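July, after supper

Marius Sima has decided I am the person who knows about computers. My qualifications are that I once got the Nendell printer to stop beeping. So the old tower has been on its side with the panel off since late afternoon, and I have been bending over it looking grave, like a man at a garage who is about to pay 200 dollars whatever he hears.

It is a good plain machine. Black case, green board, no lights, no little window to admire it through. I had forgotten how much cable they used to stuff into these things. I followed one black and yellow bundle down from the power supply with my finger, lost it, began again, and went off to make tea.
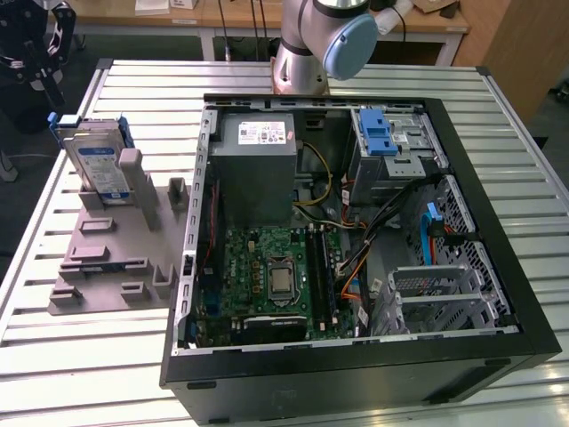

9:40, second pot

The drive is the part Marius cares about. It has the Mirnance accounts on it and 14 years of his mother's recipes, and I know which of those he'd cry over. Mine is the easy half, I keep telling myself: blue rails on the drive, blue latch up in the bay. Somebody at the factory was kind enough to color things for people like me.

I read the first page of the Bensaid manual, which is 69 pages long and spends 2 of them on how to open the box. Then I looked at the two memory slots for a while and felt I understood them. Feeling passed.

Marius called to ask how it was going. I said "methodically." He said take your time - he always says that, then calls back in nearly an hour. Must find the small screwdriver before he does. Also buy milk.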